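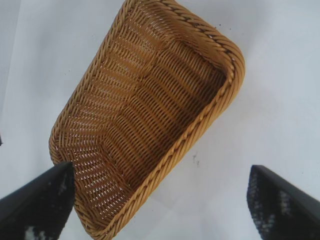 Hòa Quách thinks we are asking the wrong thing of the chore bench. Her comment on the last entry was that a machine which puts a basket away in two minutes is no use to anyone who can do it in four seconds, and that we should report time before we report success. Fair. Both go in the table from now on, time in the first column.

March, bench notes, basket handling

Task as written: basket starts at an arbitrary angle on the white table, gripper takes it by the wall or the rim, lifts, sets it down on the shelf mark right way up. No fixture. One arm. Policy is the Basov checkpoint at step 574 of the fine-tune, unchanged from the towel work. Demonstrations: 200, all on the wicker basket. Wrist camera only. The overhead view stays off until we know what the wrist view can do alone.

Result, first block: 26 attempts. Did not keep a clean split between failed grasp and dropped on lift, so that column is worthless and I have struck it. Redo with the split.

Observations.

Braided rim is the part worth grabbing. It is thicker than the wall and stiff enough to take the weight without folding. The policy prefers the wall anyway, probably a demo bias (I teleoperated most of those and I go for the wall when I am tired).

A grasp at the narrow end gives a bad lift. The far end droops, the basket rotates in the pads, and the place step then starts from a pose it has hardly seen. Grasp near the middle of a long side is better but the approach has to be nearly square to the wall. When the basket lies diagonally the wrist needs more rotation than the policy usually commands. It closes early with one finger at the weave and the other well off it.

Weave is a problem for the pads. Contact is on ridges, so the current reading jumps as strands shift, and the "grasped" flag flickers. Raised the hold time on the flag. Crude, but it stopped the false lifts in the short check I ran afterward.

Depth: not trusting it on the open parts of the weave. Table shows through the gaps and the estimate goes to the table. Masking by color would work on this basket and on no other, so no.

Table should be wiped before each block. Specks on white get picked up by the change detector. Add to the start checklist.

Comparison with shop-floor side. The Tindo line moves totes with hard walls, fixed handles and known pitch, and it has done so without drama for as long as I have been here. Same arm class, nothing learned. The Binero cell is similar. Put a soft-walled basket on either and it would stop and ask for an operator. So on the question Đoàn keeps sending over (can it do chores yet): totes yes, baskets sometimes, a basket with laundry in it not attempted. Time per attempt was around a minute where I had the clock on. Hòa's point stands.

Next block
- rim grasps only, new demos, long side
- start angles drawn from a list, not by hand
- log grasp fail and lift drop separately
- clock on for every attempt
- leave pads as they are, one change at a time

Checkpoint copied to the shared drive, config next to it. Arm parked, brake on.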